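Steaming buns

Steaming is a way of cooking filled or plain dough over boiling water, in a closed vessel, without the dough touching the water. It is used for soft white buns in many parts of the world, and a good deal of folklore has grown up around it. Much of that folklore is repeated in cookery books with little sign that anyone has tested it.

Equipment

The two usual vessels are the bamboo basket, set over a wok or pan, and the metal steamer pot, which has a perforated plate held above the water. Bamboo is commonly said to give a better flavour. The claim is hard to credit once the basket has been lined with paper, as it nearly always is. A fairer point in its favour is that a woven lid lets some vapour out, so less water drips back on the food.

Metal pots are easier to wash and do not go mouldy in a cupboard. Their smooth lids collect drops, and a cloth tied under the lid is the common remedy. The pattern of holes in the plate is sometimes offered as a selling point. The Martinelli range was sold on the promise of "even steam", a phrase the maker never explained.

Method

Shaped buns are left to rise, then placed on the plate with space between them, as they swell during cooking. Small plain buns are generally given 12 minutes over a steady boil, and larger filled ones 17. Recipes that insist on a cold start and recipes that insist on a hot one both claim to prevent collapse, and they cannot both be right about the cause. Overproved dough is a likelier culprit in either case.
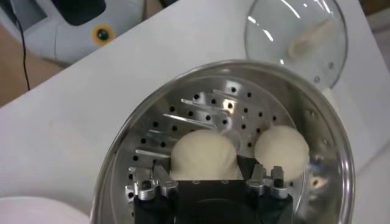

Two white buns on the perforated plate of a stainless steel steamer pot, with a narrow gap between them.

Sticking and lining

Paper squares, cabbage leaves and a brush of oil are all used to stop buns sticking. Oil works on the first batch and less well on the next. The Endov household guide recommends a silicone mat, though it also recommends one for nearly everything else.

Regional customs

At Noltulby, buns are steamed in January and eaten with salted butter. The custom is often described as being 300 years old, a figure that seems to rest on one undated parish note. Reditby makes the same claim.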